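Skalholm Robotics Club, meeting minutes, July 17, 2026

Minutes by Ekua Eshun, since I lost the coin toss to Kiros again. If I got your bit wrong, tell me and I'll fix it!

Present: Gráinne Gallagher (chair), Ibsa Seyoum, Kiros Teshome, Fengying Su, me. We got going a little late while Ibsa hunted for the good marker.

Last meeting's minutes

Approved, with one change. I had written that Fengying was doing the poster. Fengying is doing the slides and Kiros is doing the poster. Sorry, Fengying.

Money

Gráinne went through the account. We have $458 left from the spring grant after paying for cables and the replacement power supply. The Orellana student fund goes up to $3,000 and we all agreed to apply, though there was a lot of back and forth over whether to ask for the whole amount (Ibsa: yes, obviously; Kiros: they'll laugh at us). Gráinne will write a draft with a parts list and we'll pick the number once we see what it adds up to.
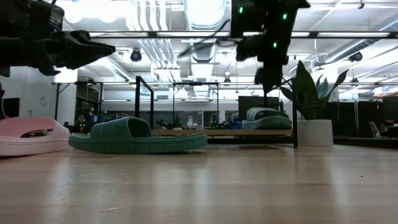
The sorting task took up most of the meeting, which is fair enough, it's our whole entry for the Tometti challenge. For anyone who missed March: two arms have to match up loose shoes and put each pair together on the shelf. We talked for ages about which shoes to use. I like the slides, and I said so at length. They have those chunky soles and a big open strap, so there's plenty for the fingers to go after, and with a pink one lying right up against a teal one on the table you get a proper sorting problem and a proper grasping problem at once. Fengying thinks they're too easy to tell apart by color and wants sneakers in by the next round. Kiros wants flip-flops, and got voted down. We settled on slides for the demo video and sneakers as a stretch goal.

Ibsa also brought up glare. The ceiling lights leave long shiny streaks on the wood tabletop and he's worried about the color matching when a shoe sits in one of them. Fengying would like to try a matte cloth first, before anybody rewrites code. I offered my old tablecloth. It has lemons on it, so that was a no, and Gráinne is going to look for something plain.

Controller software

We're staying on Evix for now. Kiros has a branch where both arms wait for each other properly before reaching for the shelf, and he'd love somebody else to read it (please, he asked three times). Fengying said she will. Ibsa wants the practice log to record failed grasps separately from wrong pairs, and we all said yes to that. Target before the demo is 100 logged attempts, with a 10 minute cap on each practice block so people can actually swap in.

Other stuff

Gráinne asked that whoever leaves last put the shoes back in the bin in pairs. Kiros pointed out that this is what the robot is for.

To do

Gráinne: fund draft, plain cloth
Fengying: read Kiros's branch, start the slides
Kiros: poster, tidy up the branch notes
Ibsa: new columns in the log
Me: storyboard for the video, borrow sneakers from my brothers

Next meeting is same room, same time, and Ibsa takes the minutes.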